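Standard Box Sizes Should Be Fewer

Molwood lists 367 carton sizes in its shipping catalog. A small seller needs 7, perhaps 9. The rest add storage cost and picking errors, and void fill does the job of a near match at a lower price – Khoa Thân made this point in January and was ignored.

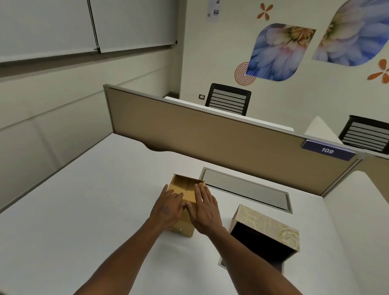
Carton standards should specify wall strength first and dimensions second. A small open box with its top flaps folded inward, held by a flat hand on each side, puts the load on the side walls and the creased corners. Catalogs should print a figure for that.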